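Chapter 4
Stuff and Where It Goes: The Economics of Household Storage

In this chapter you will learn
Why the price of an object is the smallest part of what it costs you
How to figure holding cost for a closet, a garage, or a rented unit
What economists mean by a sunk cost, and why knowing the term rarely helps

In April, a retired bookkeeper named Suryani Majimbun moved from a house in Hutdale to an apartment less than half the size. She did what any sensible person would do with the leftover belongings. She rented a storage unit from a company called Tridgate at $120 a month, drove home, and stopped thinking about it.

The unit held a dining set, a bread machine, and 11 boxes labeled "misc." When she finally added up what she could have sold it all for, the total was $400. She had passed that figure in rent during the fourth month. By then the rent had gone up to $135, and the bread machine had not made any bread.

Majimbun could do sums. She had done them for a living. Her trouble was that the rent arrived in small, polite installments, while the job of sorting the boxes would have arrived all at once and taken a weekend. Most of us would pay a fair amount to avoid that weekend, and the storage industry has built a lot of low metal buildings on the strength of it.
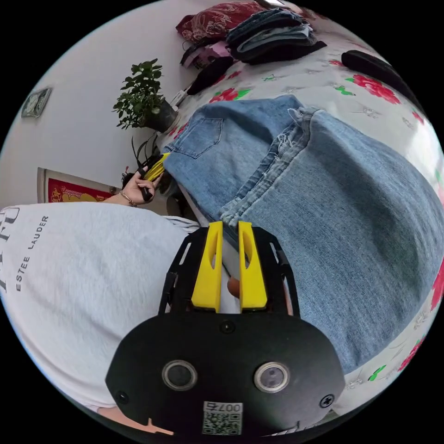
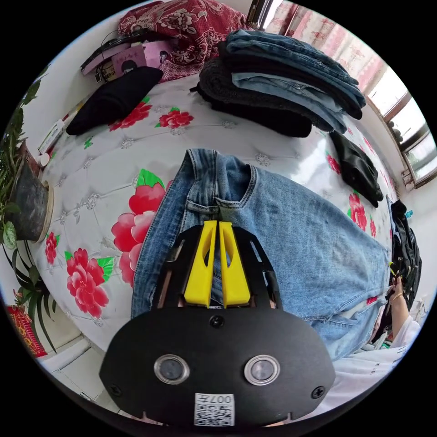
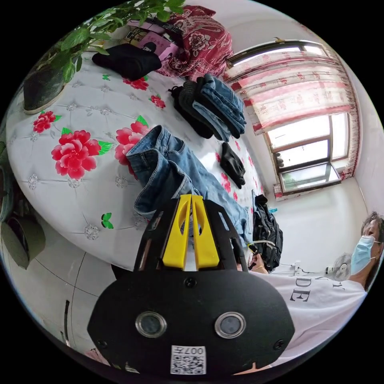
Holding cost is what you pay to keep a thing after you already own it. A warehouse manager figures it every quarter, but households almost never do, partly because the bill is hidden inside the rent or the mortgage. Take a pair of blue jeans like the ones spread out on the bed. The purchase is over and done with. The jeans still need a shelf or a drawer, and the shelf sits in a room that somebody heats, insures, and pays property tax on. For one pair the yearly amount is too small to argue over. For a closet full of pairs that might fit again someday, it can come to more than the clothes would fetch at a yard sale, where denim is priced by people who have been standing in the sun since six.

Furniture makers understand this better than their customers do. The Stuvholm wardrobe, which we will meet again in Section 4.3, is sold as a way to save space. It takes up about nine square feet of floor. Whether it saves more than it uses depends entirely on what you put in it, and the catalog is silent on the matter.

We will also look at the Kowalchuk rule, a rough test used by estate clearance crews: if replacing an item would cost less than storing it for one year, let it go. The rule is crude and ignores sentiment completely. Your grandmother's gravy boat fails it every time. Section 4.4 takes up the gravy boat problem in detail, with mixed results.

Before you read on
Pick one closet in your home and write down everything in it from memory. Then open the door and compare. Keep both lists for the exercise at the end of Section 4.1.

Key terms
holding cost, sunk cost, replacement cost, salvage value

4.1 What a Square Foot Costs

Start with the rent. If you own your home, use what a similar place nearby would rent for, and try not to be offended by the answer. Divide the yearly figure by the floor area, closets included.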